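Speaker notes: Task-level planning on the Trorklow tabletop cell
Presenter: Wanting Liao, Manipulation Software Group, Valtari
Allotted time: 12 minutes, with questions held to the end of the session

Slide 1. Title

Thank the session chair. State the group name and the two partners, Horgan (motion planning) and Floltitz (perception service). Note that the talk covers software only. Hardware questions may be directed to the Horgan team at the break.

Slide 2. Scope of the work

The Trorklow stack accepts a short written instruction, converts it to a sequence of skills, and sends each skill to the arm controller. The kitchen task set was selected for this release. It contains bottles, cups, bowls, a colander, toy food and a toaster oven, and so gives the planner a mix of rigid shapes, thin rims and objects resting inside other objects.

The audience should leave with an understanding of three interfaces: perception to planner, planner to controller, and controller to log. Remaining items are in the written report.

Slide 3. Perception input

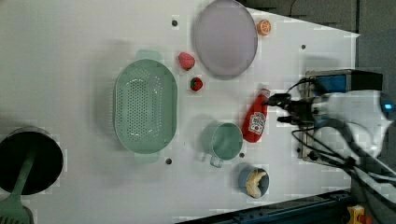

Slide 3: Overhead view, gripper beside the ketchup bottle.

Explain that the overhead view is the only view the planner receives at this stage. The Floltitz service returns a label, an outline and a grasp axis for each object. For a bottle lying on its side, the grasp axis is placed across the body. The cap is used only to settle the direction of the long axis.

Mention the two strawberries. They share a class label, and earlier versions of the service merged them into a single entry when both were near the plate. The present version assigns each instance its own identifier and keeps that identifier through short periods of occlusion.

The banana in the dark blue bowl is the other case of interest. The service must report both objects and the relation between them. If the relation is missing, the planner treats the bowl as free to move, and the banana is carried along without a record.

PAUSE. Ask whether the outlines are readable from the back of the room.

Slide 4. World state and occlusion

Perception output is written to a world state table. Each row has a pose, a confidence value and the time of last observation. Rows are never deleted because an object has dropped out of view. They are marked stale, and the planner may request a fresh look before it uses them.

The arm itself is the most common cause of occlusion in an overhead view. The arm and its cables are masked using the current joint values plus a fixed margin. The margin for the cables is larger, as the kinematic model does not include them.
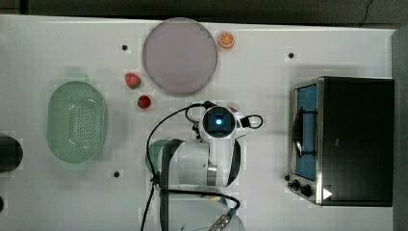
Slide 5. Partial views

Direct attention to the teal-green round shape under the arm. From this view alone, the service should return "round object, partial" with a reduced confidence value. Earlier builds forced a class label on every outline, and the planner then acted on a guess. Partial objects are now passed through unchanged, and any skill that needs one as its target is held until the arm has moved clear.

Objects cut by the image border follow the same rule. The black object at the left side is an instance of this.

The regression suite contains 678 recorded states. Of these, 164 include at least one object that is partly hidden. The suite is run on every merge to the main branch. A change that raises the number of forced labels is returned to its author.

Slide 6. Planner to controller

Each skill is sent as a single message with 4 fields: skill name, target identifier, goal region and speed limit. Trajectories are computed on the controller side by the Horgan library. This division was a subject of long discussion between the partners and was settled in December.

Before motion starts, the controller checks the message against the world state. It may refuse. Refusals carry a reason code, which the planner uses to select another approach direction or to request a new observation. Unreachable goals and stale targets have separate codes.

Slide 7. Support relations and height

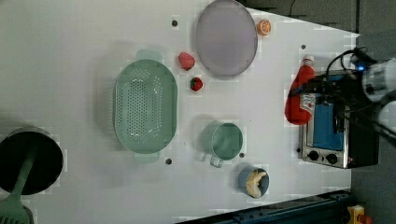 Notes last revised: December, 4:12 p.m. (W. Liao)

In an overhead image, a bottle that overlaps a toaster oven can be read in several ways. It may be resting on the oven, leaning against it, or held above it. The outline is nearly the same in each case. Note that the bottle extends past the side of the oven here, so a rule based on the outline center is not sufficient.

The planner therefore keeps support as a separate field with its own confidence value. The field is filled from depth where depth is available, and from the gripper state where it is not. When the two sources disagree, the value is set to unknown and any release command is blocked.

State plainly that this is the least mature part of the stack. Glossy surfaces and the glass of the oven door both reduce depth quality. Floltitz has a revised filter under review.

Slide 8. Logging and replay

Every message, refusal and world state change is written to one log with a common clock. A log can be replayed against a newer planner without the arm. Replay does not reproduce contact, so it is used to compare decisions only. Grasp results are excluded from replay reports.

If time is short, omit the second half of this slide and go directly to slide 9.

Slide 9. Open items

Cable model for the arm mask. Support estimates near glass. Instructions that name an object with two matching instances, such as "move the strawberry," where the planner at present asks the operator to choose.

Slide 10. Acknowledgments and contact

Thank Horgan and Floltitz. The interface specification is available from the Valtari group on request. Leave this slide up during questions.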